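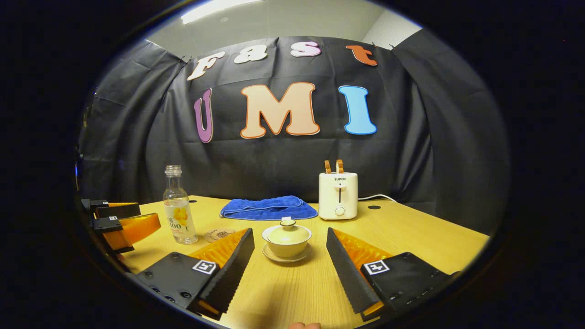
Leandro Prieto wrote:

> I watched the whole Bolden card on the stream and I can't make the five
> furlong times work. The winner of the opener went five in 1:02 and change.
> Last year the same kind of horse at the same claiming price went in under
> 58 every week. Bravo won three of these last summer and his slowest was
> 57.4. On Sunday he won easily and they hung 1:01.3 on him.
>
> Did they put down new dirt? Was it deep? The announcer didn't say anything
> about it and the track was listed fast. I had been using last year's times
> to make my own numbers and now I don't know what to do with them. Also the
> stream from Mondia seemed to start the clock late, after the horses were
> already well out of the gate. Is that the stream or is that the timer?
>
> One more. Is it worth the drive? I have only ever watched from home.

Leandro,

The dirt is the same dirt. They harrowed it and watered it between races the way they always have. The change is the distance. For all the years I have been going to Bolden, the track has been called a five-eighths oval, and a five furlong race was once around, wire to wire. Before this meet the fair board had the oval surveyed for the new rail, and it came back at 3,042 feet, measured three feet out from the inside. Five furlongs is 3,300. So every five furlong race there was short by 258 feet.

At the speed those horses travel late in a race, 258 feet takes them between four and a half and five seconds. Take Bravo's slowest time from last year, put 4.6 on it, and you are at 1:02 flat. He ran 1:01.3 on Sunday. He's the same horse or a bit better, and the track is playing the way it did.

For this meet they moved the gate. The five furlong start is now up in the stretch, short of the wire, so the field runs past the stands twice. You may have noticed that on the stream and taken it for a longer race than the program said. The six furlong start moved too, and it is now just off the last turn. I haven't paced off the seven furlong start, but it should be back toward the far end, and the one time I saw it used the gate was tight against the bend and they left the rail post empty.

On the clock starting late, that is the timer and it's supposed to do that. Uder has the timing contract this year in place of the man with the stopwatch. Their beam sits at the official start of the distance and the gate stands 200 feet behind it. The horses run those 200 feet with no clock on them. When the first one breaks the beam, the clock starts. Every track in the country has some run-up, and it varies a great deal from one place to another and even from one distance to another at the same place. Under the stopwatch at Bolden there was very little, because he clicked when the gate opened or close to it.

This matters for your numbers in two ways. First, last year's fractions were from a standing start and this year's are from a running one. A horse covering the first quarter from a standing start loses more than a second to one who gets to the beam already moving. So the opening quarters look quick this year even though the final times look slow. If you make pace figures, don't compare the two years at all. Second, a long run-up takes something away from a horse whose best trick is breaking fast, as far as the chart shows. He still gets his lead, but you won't see it in the fraction the way you used to.

You will notice that the 4.6 I gave you doesn't allow for the run-up. If you do allow for it, Bravo's old time comes out slower again for a true five from a standing start, and then knocking off a second and something for the running start gets you nearly to the 1:01 range. I wouldn't push it further than that. The stopwatch man was good but he was one man on a wooden stand looking into the sun for half the afternoon.

What I am doing with my own records is simple. I keep last year's times in their own column and rate each race only against other races on that same card. If the winner of the cheapest claimer went in 58 and the allowance winner went in 57, that one second is still good information. The distance was wrong for both of them by the same amount. It's only when you ship the horse somewhere else, or bring one in, that the old times will hurt you. I expect a few people were hurt by them. There was a gray filly who left Bolden with what looked like a 56.8 and was favored in her next two at a proper five furlongs, and didn't hit the board in either.

I have been asked whether the track records will stand. As I understand it they are going to retire all the old ones and start a new list with this meet, and print both in the program with a line between them. The old five furlong record will be shown as "once around." I think that's fair to the people who owned those horses.

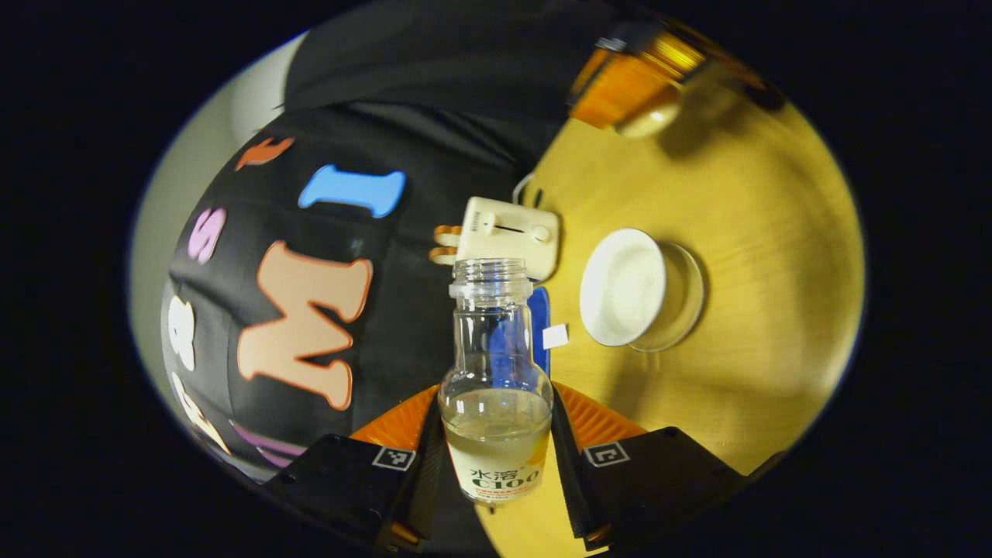 The drive is worth it if you go early and stay for the full card, which was 10 races on Sunday and will be again next time if the entries fill. First post is 1:00 and the lot by the cattle barns is full well before then, so come in from the county road side and park behind the grandstand. Admission is still paid in cash at a table. They don't allow coolers this year, or anything you can't see into, but they will pass a clear bottle like the one in the photo if the top is off when you get to the gate, so put the cap in your pocket and fill up at the spigot once you are inside. It gets hot in those stands in July and the line for drinks is long between races.

If you want to watch the new starts, don't sit at the wire where everyone else does. Go up the stretch to the last section. From there you look right down on the five furlong gate and you can see the posts for the Uder beam, which are short and painted white. Watch one race from there with your own watch going and you'll see what I mean about the run-up. I started mine when the gate opened and stopped it when they crossed the wire the second time, and I had that race in a good deal more than what they posted. Neither clock was wrong.

The paddock is open on three sides and you can get close. Half the trainers saddle in the stalls and the other half walk them over and do it under the trees, so if a horse is missing from the paddock look over there before you decide he's a scratch. I missed Bravo altogether before the sixth for that reason. He came out looking well, no wraps, a little warm on the neck. He broke fourth, sat outside the leader through the first turn and went by him on the backstretch without being asked. The rider had time to look back before the quarter pole. I don't know where they go next with him. He has beaten all the ones at that price on the grounds, and they could put him in for more, but the better races here seldom draw enough to go.

About the stream. Mondia has 4 cameras this year where there used to be one on the roof, and the head-on shot is good. It runs well behind live, though. I had it up on my phone in the stands and the horses were pulled up and turning around before the phone showed them at the eighth pole. If you are betting from home, the odds you see on the picture are old. Use the tote page for those. And the little clock in the corner of the stream is laid on by Mondia from the Uder feed, so it will freeze now and then and jump. Go by the time they post after the race is official.

The charts are another matter. The ones from the first week went out with last year's distance note still at the bottom, the one that says five furlongs is one circuit. I wrote to the racing office about it and they said they would fix it going forward but won't reissue the ones already out. If you save charts, write the correct start on those yourself. The times on them are right. Fractions on the first day's second race are missing because the beam was blocked by a tractor and they had to take the final time by hand. It's marked with an asterisk, but on the printed version the asterisk is hard to see.

Someone else on here asked about the turns. The survey had nothing to say about banking, and nothing was done to it. The inside is still the slow part after they water. Of the races I watched closely, most of the winners were two or three wide off the last turn, and the two that stayed down on the rail both shortened up. That was true last year and I would expect it again. With the field going past the stands twice, the outside horses in a five furlong race now have a run of straight track before the first bend and can clear over if they have any speed. Before, they were into the turn sooner and the rail post was a big advantage. I'd be careful about throwing out an outside post the way we all used to.

If anyone has last year's six furlong charts, I would like copies. Mine stop partway through the meet and I want to work out where that gate really stood. The program called it six, but if it was set off the old measurement it was short by the same 258 feet. I have a sketch of the old gate position from the backstretch side and can send it to whoever wants it.

I plan to be there next week, upper end of the stands, if you do decide to come.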